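Chapter 7
Document Capture and Identity Records

7.1 Introduction

An identity record is only as reliable as the documents it was built from. Chapter 6 dealt with the structure of the record once it exists. This chapter deals with the step before that: turning a paper form, a card or a passport page into data that a registry can store and compare.

Three terms are used throughout. A source document is the physical item the applicant presents. A capture is the image made from it. An extract is the set of field values read from the capture, by software or by an operator. The three are stored separately and each has its own retention period. Students often treat the capture and the extract as one object, and the exercises in Section 7.6 show where this leads to errors in audit.

7.2 Resolution and Legibility

Most registries scan at a fixed resolution. The Erberg format, used in the worked problems, sets 200 dots per inch for plain forms and 600 for any page carrying a portrait or fine background print. The higher setting produces nine times as many pixels for the same area, so it is applied page by page and not to a whole file.
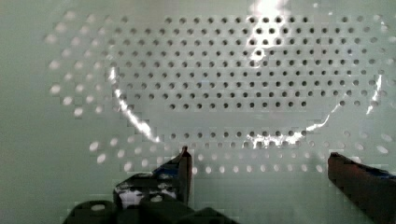 Department of Information Systems, Records and Registration Group

A capture passes the legibility check when every mandatory field can be read without reference to the source document. In the Joston trial, 267 of 609 captures failed on first submission. Groen (Lies Groen, course reader, Part 2) sorts the failures into skew, low contrast and missing margins. Skew can be corrected in software. Missing margins cannot, and the page must be captured again.

7.3 Matching the Extract to the Record

Once the extract is complete, its values are compared with existing records. Exact matching is fast but fails on spelling variants: "Dijkstra" and "Dykstra" return no match, although both may refer to one applicant. Weighted matching assigns a score to each field and sums the scores. The Letby procedure, described in Section 7.4, uses two thresholds. Pairs above the upper threshold are linked, pairs below the lower one are rejected, and the remainder go to an operator.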